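# Who Pays for the River? Local Effects of a Cut in Watershed Grants

Student project report, 08/09/2026
Author: Pejman Shirazi

## 1. Why I chose this topic

I live in Clovmont, and I cross the Ganholm River every morning on my way to class. When the state published its draft budget in June, the watershed restoration grant was reduced by half for the next year. The newspaper in our town wrote one short article about it. I wanted to understand what this grant pays for in our valley, and which works would stop first if the legislature accepts the draft.

My project does not try to say if the budget is good or bad in total. I looked only at the part of the river between Clovmont and Carkthorpe.

## 2. What the grant does now

The grant is given to the counties, and the counties divide it between smaller works. In our part of the valley there are three kinds of work:

- planting of trees and shrubs on the banks, mostly willow and alder
- repair of old culverts, so that fish can pass under the farm roads
- water sampling during the warm months

The planting is the most visible part. According to the county work plan, 800 young trees were planted last fall on the left bank above Carkthorpe. The plan for this fall was 500 more on the opposite side. At the time of writing, the second planting is marked as "on hold" in the plan, and the tree nursery has not received an order.

The culverts are more expensive and slower. Each one needs an engineer's drawing and a permit, and the work is allowed only when the water is low. If the money arrives late, the county loses a full season.

## 3. Method

I used public papers and interviews. The papers were the draft budget, the county work plan and the minutes of the town council. For the interviews I wrote the same 12 questions for every person and sent them before we met. I spoke with a county engineer, a dairy farmer whose land touches the river, and Ms. Mirzaei, who teaches environmental science at our college and has collected water samples in the valley for many years.

I made notes by hand and typed them the same evening. I also asked each person to read my notes and correct them. The farmer made many corrections, and the text is better for it.

## 4. Results

The engineer explained that the county must keep the sampling, as it is required by the permit of the water treatment plant. For this reason a cut would fall mainly on planting and culverts. She expects that the county would finish the one culvert which is already started and then stop.

The farmer was less worried than I expected. He likes the trees, but he said that the fence along the bank matters more to him, because without it the cows walk into the water and break the soil. The fence is also paid by the grant, with $500 for each farm that joins. I did not know this before the interview, and it is not mentioned in the newspaper article.

Ms. Mirzaei was worried about the gap between years. Young trees need care in the first two summers, when grass grows over them and deer eat the tips. If there is no money for care, a large part of the work already paid for can be lost.

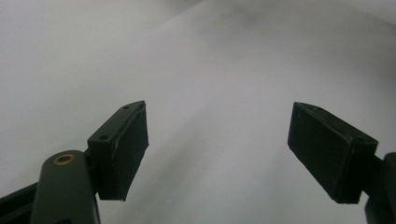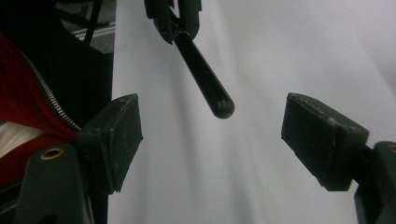 The council minutes show that Clovmont discussed the question only one time. A member proposed to pay for the care of the trees from the town's own budget, and the proposal was moved to the next session. I could not find a written answer to it.

## 5. Limits of this report

Three interviews are a small base. I also wanted to speak with somebody from the state budget office, but I received only a general letter which repeated the public text. The numbers for planting come from the work plan, and I have not checked them on the bank myself.

The draft budget can still change. The final vote comes after the date of this report, so sections 2 and 4 should be read as the situation before the vote.

## 6. What I would do next

I would like to visit the planted bank with Ms. Mirzaei and record how many trees are alive after the first summer. I would also compare our valley with one where the county pays for the care itself. The full list of questions and my corrected notes are in the folder at the department office.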